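What the Open Day Left Out

I went to the Vernura open day in Lultska expecting to be sold something, and I was. The speaker said Morus, their office robot, would be doing filing work by October. Over 27 of us nodded along. I've sat through 2 of these events before and heard the same promise both times.

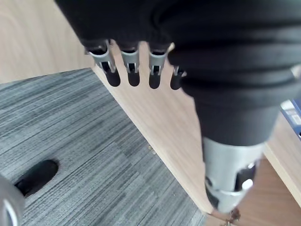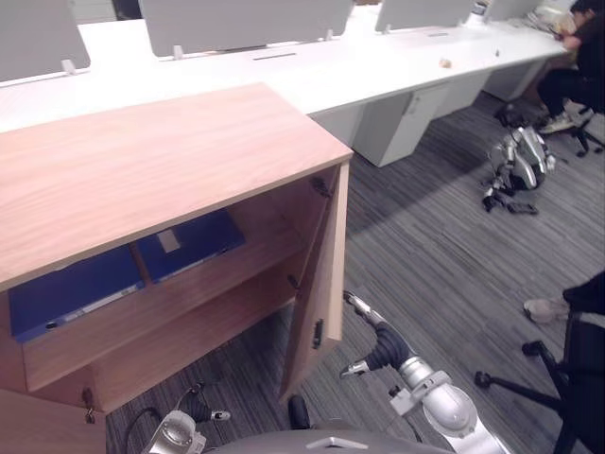

My own trade is records, and I'd want proof before I let Morus near mine. Filing means knowing which folder is wrong before you pull it. The cabinet on the demo floor held two blue binders lying flat on a shelf, and its door was standing open. My storeroom in Ekpo has doors that stick and shelves packed so tight you need both hands and a knee. I asked what happens when a label has been filled in wrong. The answer took 3 minutes and didn't include a yes or a no.

I'd go back if they let visitors bring their own cabinet. Until then, I'm keeping my budget request for a second clerk exactly where it is.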